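Business Finance II: Handout 3
Secured Lending and Creditor Priority
2021-06-28
Prepared by Matilde Marinho
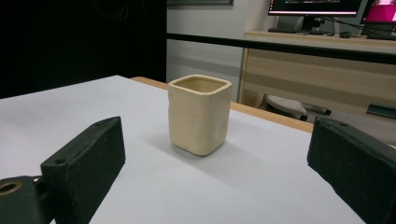

Fig. 1. Small square ceramic cup, cream, with rounded rim.

1. Purpose of the session

Students should be able to tell a secured claim from an unsecured one and state the order in which creditors are paid when a borrower fails. Chapter 3 of the course reader is assumed.

2. Security

A fixed charge attaches to a named asset, such as a building or a kiln. The borrower may not sell that asset without the lender's consent. A floating charge covers a changing class of assets, usually stock, and becomes fixed on default or insolvency.

3. Case: Lilletti Tableware

Lilletti borrowed 300 thousand pounds from Heydari Finance under a fixed charge over its premises. It also owed 49 thousand pounds to Winthorpe, a supplier of packaging, on ordinary trade terms. In November it missed a payment to Heydari, and the lender demanded the full balance. The premises were later sold for 372 thousand pounds.

Heydari is paid first from the sale. The surplus of 72 thousand pounds passes to the general estate - it does not go directly to Winthorpe, whose claim ranks with those of the other unsecured creditors. Interest and the costs of sale are ignored at this stage.

4. For the seminar

Rework the case on the footing that Winthorpe's contract contained a retention of title clause. Bring written workings. The Pruvness case will be taken up in the next handout.

Contact: Business Finance teaching office | © 2021 Course materials | Back to top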